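木製窓の塗り直し、ステインか造膜か
住まいのDIY掲示板 > 建具・窓 > 木製建具

ヌマタ北
2022年9月20日
築古の平屋、買って住み始めて2年目です。窓が全部木枠のまま。外側の塗装がぱりぱり剥げてきて、下枠の端っこは灰色になってます。雨季の前に塗りたかったけど間に合わず今になりました。
で、質問。浸透系のステインでいくか、塗膜つくるペンキでいくか。ホームセンターの人はペンキ推し、近所の大工さんはステイン推し。どっちも自信満々で困る。
窓は全部で11枚、うち3枚が南向きで一番ひどい。
あと室内側もついでに色変えたい。今は前の持ち主が塗ったクリーム色で、ところどころ下の色が見えてる。

かんな屑
南はステイン。以上。
ペンキは剥げ始めると剥がす手間が地獄。ステインは洗って軽くこすって上から塗るだけ。何回もやる前提なら楽なほうを選ぶべき。

gomibako77
↑いや前の塗膜が残ってるならステイン入らないよ。全部剥がすの前提になる。そこ飛ばして「楽」は言いすぎ。

かんな屑
剥がすのは最初の一回だけでしょ。

gomibako77
その一回が大変だって話をしてる。11枚だぞ。框とか組子とか、角のとこ、ヒートガン当てたらガラス割れるし。うちは1枚やって心折れた。

ヌマタ北
組子あります…縦に1本だけのやつと、格子のやつ混在。剥離剤はどうですか。

mozuku
剥離剤は使えるけどパテが溶ける種類のがあるから注意。うちのは古い油性パテで押さえてあって、剥離剤が回ったとこだけぐにゃぐにゃになった。結局パテも打ち直し。
パテ打ち直すなら塗装まで数日じゃ済まないです。表面に皮が張るまで待つ。待たずに塗ってしわしわになりました、経験者です。

とびうお
横から。その年代の塗料、鉛入ってる可能性あるから乾いたままサンダーかけるのやめてね。検査キット売ってるんで先に確認。水つけて研ぐ、マスクちゃんとしたやつ、下にシート。小さい子いるなら特に。

ヌマタ北
鉛は考えてなかった。キット買ってきます。子供はいないけど犬がいる。

とびうお
犬も床なめるから同じ。終わるまで別の部屋で。

cosgrove台地の人
Cosgrove住みです。海からの風がきつくて塗膜系はすぐ端から浮きます。うちはPrandhamの木部ステイン、濃い茶。南面は毎年さわってる、北は放置で平気。
Derkowの厚塗りペンキも前に使ったけど下枠の水が溜まるとこから膨れて、めくったら中の木が黒かった。塗膜って水が入ったら出ていかないんだよね。

gomibako77
それ下枠の小口ちゃんと塗ってなかったんじゃないの？ 塗料のせいにされがちだけど、水が入る隙間作ってる時点で何塗っても同じ。

cosgrove台地の人
小口は塗ったよ。コーキングもした。

gomibako77
コーキングどこに？ 下枠と外壁の取り合いの下側ふさいだら水の逃げ道なくなるよ。

cosgrove台地の人
……ふさいだかも。

gomibako77
ほら。

かんな屑
「ほら」じゃないんだよな。素人が全部完璧にやる前提の塗料より、雑にやっても腐りにくい塗料のほうが偉いに決まってる。プロに頼むんならペンキでいいよ。

ネコヤナギ
喧嘩しないで〜。
うちは折衷で、外はステイン、中はペンキにしてます。中は雨当たらないし拭き掃除できるほうがありがたいので。結露する窓だと下のほうは中でも傷みますが、まあ拭けばなんとか。

ヌマタ北
外ステイン中ペンキ、いいかも。結露は冬にまあまあします。寝室がひどい。
鉛キットやってきました。外は反応なし、室内の一番下の層だけ赤くなった。なので室内は剥がさず上から塗る方向で考えてます。

とびうお
えらい。塗膜がしっかりしてるなら上から封じ込めるのが一番安全。足付けは水研ぎで軽く。ただ開け閉めでこすれるとこは粉が出るから、そこだけは別に考えて。削るなら濡らして、拭いた布は洗わないで捨てる。

mozuku
上げ下げ窓？ 開き窓？
上げ下げなら溝のとこは塗らないほうがいいです。塗るとくっつく。ロウ塗っとく。

ヌマタ北
開き窓です。一部もうペンキで固着してて開かない。カッターで切れ目入れたらいける？

mozuku
いけます。まず内側から一周、次に外。バールは最後の手段。木っ端あてて、手のひらで框の角をとんとん叩く。ガラス押したらだめ。

tipene_w
はじめまして、Tipene Whitcombeです。日本語あまり上手でないのですみません。祖父の家で同じ窓を直しました。
腐っている所はドライバーの先で押して確認してください。柔らかいなら塗る前に取ります。私は最初取らないで塗って、次の冬にまた開けました。二回の仕事。
小さい穴ならエポキシ、大きいなら木を継ぎます。Rukoという木材用エポキシを使いましたが、硬くなるのが早いので少しずつ混ぜるがいいです。

かんな屑
エポキシ嫌い。木が動くのにエポキシ動かないから縁が切れる。継ぎ木一択。

tipene_w
分かります。でも小さい穴で継ぎ木は私にはむずかしいです。8か所ありました。まだ縁は切れていません。

かんな屑
まあ小さいのならいいか。

ヌマタ北
ドライバー刺してみた。南の下枠、端がずぶっといった……。他は大丈夫そう。継ぎ木の練習からだな。
色の相談もしていいですか。室内側、白にするか茶にするか。壁も塗るかもしれない。

ネコヤナギ
白！ 部屋が広く見えるし、壁の色をあとで変えても合わせやすい。

mozuku
白は汚れが目立つのと、下地のヤニが黄色く上がってくる。ヤニ止めシーラー必須。これサボると一年目の夏に染み出します。

gomibako77
茶のペンキってのっぺりして安っぽくならん？ 木目見せたいならステインだけど、中は剥がせないんだろ。だったら白でいい。

ダイダイ

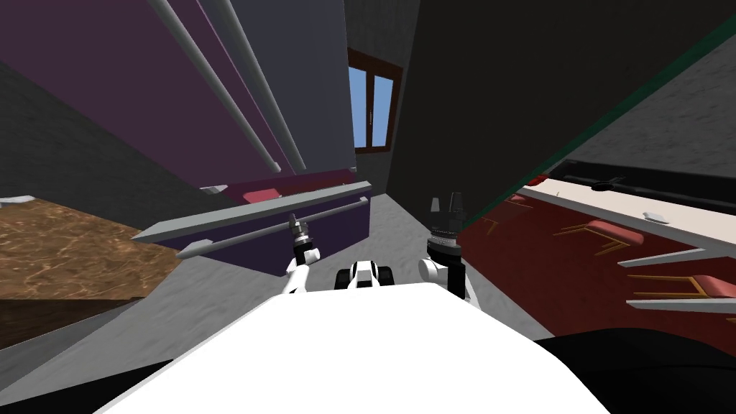

枠の色は壁とセットで決めたほうがいいと思う派。枠だけ先に塗って後悔した人間です、7月に塗って8月に塗り直した。茶に反対の人多いけど、白い壁に茶だと枠ばっかり目立つんであって、壁を暗くすると話が変わる。奥の窓みたいに濃いグレーの壁に茶色の木枠だと、枠が壁より少し明るく浮いて、空の薄い青がはっきりする。手前の紫はまあ好みだけど、家具に強い色もってくるなら枠は茶くらい地味なほうが落ち着く気がする。ただ濃いグレーは窓が小さい部屋だと昼でも電気つけることになるから、一面だけにしとくのが無難。

ネコヤナギ
グレーに茶、いいですね。白しか頭になかった。紫は…勇気いるなあ。

gomibako77
窓のある壁を暗くすると外がまぶしく見えるぞ。逆光きつくなるというか。机置く部屋ならやめとけ。窓まわりは明るくして目を楽にするのが昔からの定番。

ダイダイ
それはある。うちは寝室だから気にならなかったけど。仕事部屋なら確かにしんどいかも。

ヌマタ北
問題の壁は廊下の突き当たりと寝室です。机はない。グレーぐらっときた。
茶のペンキでのっぺりする件はどうですか、艶消しならまし？

ダイダイ
艶消しはまし。でも枠って手で触るから艶消しだと手垢が取れない。三分艶くらい。あと色見本の小さい紙で決めないで、板に塗って窓の横に立てかけて朝と夜見て。グレーは特に、夜の電球で緑っぽくなるやつある。

mozuku
同意。試し塗りの板は処分せずとっとくと後で補修の色合わせに使えますよ。裏に塗料名と日付書いとく。

cosgrove台地の人
中を茶にするなら外のステインと色そろえると開けたとき框の断面で色が割れないよ。うちは外が濃い茶で中が白で、開けるたびに境目が気になってる。線まっすぐ引けなかったし。

ヌマタ北
あー断面。それは盲点でした。
方針まとめます。外は剥がしてステイン(南から)、腐ってる端は継ぎ木、細かいとこはエポキシ。中は鉛あるから剥がさず水研ぎしてシーラーして茶の三分艶。壁は廊下の突き当たりだけグレー試す。

かんな屑
南から始めるなら直射あたる時間は塗るなよ。乾くの早すぎてムラになる。朝のうちに西、昼に南の逆とか、日陰を追いかけてやる。

gomibako77
俺はまだペンキ派だからな。数年後に剥げてないか報告よろしく。

とびうお
ステイン拭いた布は丸めてゴミ箱に入れないこと！ 油性のは自然発火する。水に浸けるか広げて干してから捨てて。

ヌマタ北
了解です。布の件、バケツ用意しときます。週末まず1枚だけ外してみて、継ぎ木うまくいかなかったらまた泣きつきにきます。あ、外した窓の穴は合板でふさぐつもりなんだけど、ビスって枠に直に打っちゃっていいのかな

mozuku
枠に穴あけたくないなら内側と外側に角材渡して、合板ごと長いボルトで挟むといいです。枠は無傷。雨降りそうなら上だけ防水テープ貼って。

ヌマタ北
それでいきます。角材買い足し。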